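What I've Been Reading (and Re-reading, and Re-re-reading)

Notes from the picture book corner, September

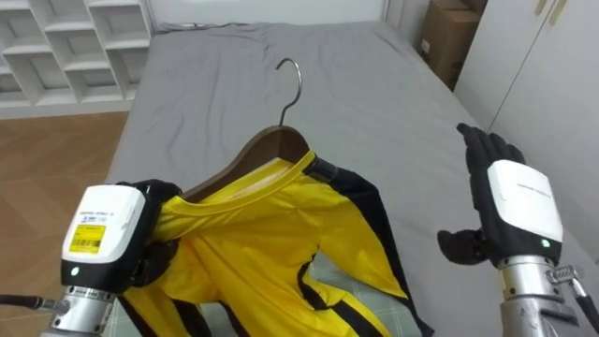
The one with the night bus

Hello again, everybody! It has been a busy few weeks in the shop and I have a pile of new books next to the register that I keep picking up when I should be unpacking deliveries. The one I want to tell you about first is The Last Stop Is the Moon, written by Nayeli Cuadros with pictures by Wálter Paucar, and it's out now in hardcover from Pladow.

It's about a girl named Ottilie who rides the late bus home with her grandfather after his shift at the bakery. She is supposed to be asleep on his shoulder. She's wide awake, of course, and she has started to suspect that the bus keeps going after they get off. Where does it go? Who are the other passengers, and why does the man with the cello never get off anywhere?

I won't spoil it, but I will say that the middle spread (the bus going over the bridge with all its windows lit up) made me put the book down on the counter and just look at it for a while. Paucar paints in these deep blues and greens and then drops in one tiny spot of orange on every page, and once you've noticed it you have to go back to the start and find them all. My nephew found two that I had missed. He is five and was very smug about it.

The words are lovely too. Cuadros doesn't rhyme, thank goodness, because I have read so many rhyming ones this year where you can hear the poor author hunting for something to go with "giraffe." Her sentences are short and a bit sleepy and they get shorter as the night goes on. I tried it at our morning story time and even the wrigglers went quiet. It's 38 pages and takes me nine minutes with voices, seven without. I'd say ages three to seven, or any grown-up who has ever fallen asleep on public transportation.

One small grumble: the type on the moon pages is white on pale gray, and if you're reading by a bedside lamp you will squint. I did.

If your reader is a little older

Hiwot Seyoum has a new chapter book! If you had a kid in your house two years ago who would only talk about The Goat Detectives, you already know what this means. The new one is called Bramble & Sons, Lost Property, and it follows a hedgehog family who run the lost-and-found office at a railway station. Every chapter is one lost thing and the person who comes looking for it, so it works nicely for a chapter a night, and there are drawings every few pages for anybody still getting used to so much text.

It does have a sad bit. A very old badger comes in asking for an umbrella and it slowly becomes clear that he doesn't really want the umbrella. I read it on my lunch break and had to go stand in the stockroom. If you're reading aloud, maybe have a look at chapter six first. It ends kindly, I promise.

We had 90 copies on order and more than half are already spoken for, so please call or stop in if you'd like me to put one aside.

Come and meet an author

Nayeli is coming to read to us at the end of the month, at 10:30 in the morning, in the back room. She'll read the whole book and then show the kids how to draw the bus. It's free, but please let us know you're coming because the rug only holds so many bottoms. Bring a cushion if your knees are like mine.

Yolanda Chávez from the Valbridge library is also bringing her box of old picture books in Spanish to share that morning, including several that are long out of print. You can't buy them (I've asked!) but you can sit and read them as long as you like.

A quick thank you

Our summer reading cards came back in a great big heap, and between you all you read 600 books. The favorite, by miles, was the one about the whale who is afraid of baths. Prize bookmarks are at the register, so send your reader up to ask me for one, and tell me what you're reading at bedtime while you're at it. I'm always short of ideas for the winter table.

Socorro Chambi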